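Mudgway Street Community Kitchen
Minutes of the general meeting, February 2025

Chair: Ctibor Vávra
Present: 16 members. Apologies: 3.

1. Previous minutes
Accepted, with one correction. The last set recorded the fridge repair as "complete". It should have read "invoiced".

2. Bruvero booking software
The salesperson's summary was tabled. It promises that switching from the paper diary will save us 16 hours a month. Members asked where the figure came from, as we don't spend 16 hours a month on bookings now. No workings were supplied. The price is $294 a year, plus a set-up fee that was not on the first quote.
Moved that we stay with the diary until Bruvero answers in writing. Carried, one against.

3. Hire charges
The chair proposed raising the evening rate to $19 an hour. It was put to the meeting that the last rise was also meant to pay for the rangehood, and the rangehood is still waiting. The chair said the money went on gas. A breakdown was requested and will be circulated before anybody votes.

4. Crockery and utensils
The labelling scheme brought in last year was reviewed. Members doubted it had made any difference. Lids still go missing and the good colander has been at somebody's house since spring. A proposal to label the shelves as well was not seconded.
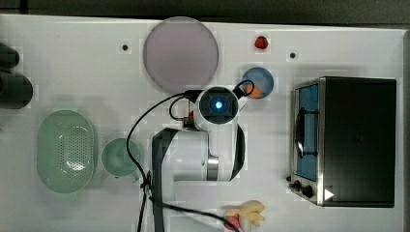
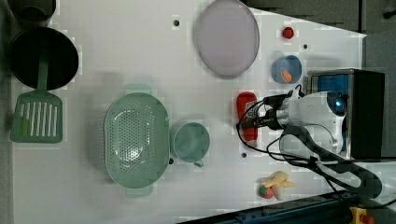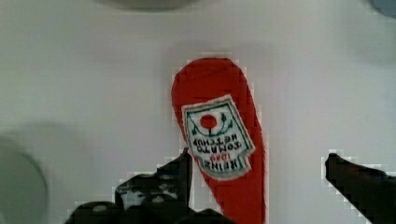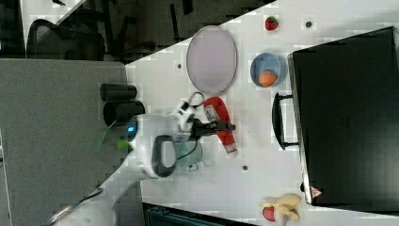

Plates, pans and sauce on white tabletops.

It was agreed that hirers will sign for what they take out of the cupboards and sign again when it goes back. Two members said people would sign without looking. The chair agreed this was likely but wanted it tried until April.

5. Avedness grant
The application asks us to show "measurable community uplift". There was some discussion of what this means and how one would measure it. The meeting would not agree to claim that the soup lunch has improved anyone's health. The wording will be cut back to what we can show, namely attendance and receipts, even if this costs us marks.

6. Jurance cover
The renewal notice describes the policy as "enhanced". Side by side with the old one, the only change found was a higher excess. Chair to ring and ask what has been enhanced.

7. Other business
The back door sticks again. The tea towels need a proper boil.

Next meeting: April, day to be confirmed. Bring your own mug.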